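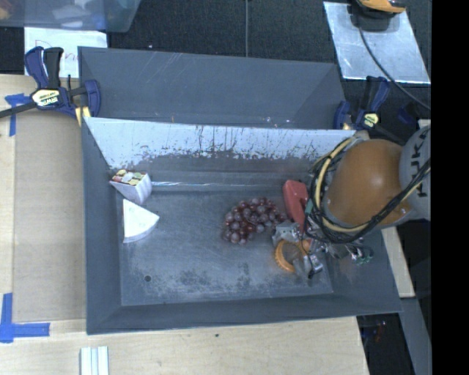 Yusri Mandagi started buying play food in bulk because his daughter's preschool ran out of fruit. That was the whole plan, he says. One box, one classroom. Now Flotico, his play food lending library, sends sets to 132 preschools and day cares, and the sorting happens at a long bench in a rented unit at Flundmont. Everything gets tipped into gray bins first. Dark grapes, cake, a white wedge he calls the cheese. "Kids fight over the grapes," he says. "Always the grapes. The shine, I think."

We talk at 8 in the morning, before the returns van. He keeps checking the door.

How does a set get made up? Fast, mostly. Fruit, something sweet, something plain. "People send me lists. Twelve kinds of pizza. No. You want a thing a two year old can name." He had 3,080 pieces out on loan in March and he knows the number becuase the insurance form asked for it.

The cake is newer. He held off on sweets for a while, some parents complained, then a teacher at Sutanto wrote to say her kids were holding birthday parties with a lemon. "A lemon! With a pretend candle. So I bought cake."

Washing is the slow part. Warm water, dish soap, racks overnight. Anything with a bite through it goes in the trash. The bins get washed too, and they scratch up, and he's stopped caring. "I used to replace them. Waste of money. A scratched bin holds a banana fine."

Costs are up. A basic set is $3 a week and he'd like to leave it there. Pelel, his old supplier, dropped the vegtable line last year, so carrots are a problem. He's got a few left and he won't lend them out singly any more.

Does he play with it himself? Laughs. "My daughter's nine. She thinks it's embarassing. I still get served soup by the little one next door, though, and I eat all of it."

Van's here. He's up before I've got the cap back on my pen.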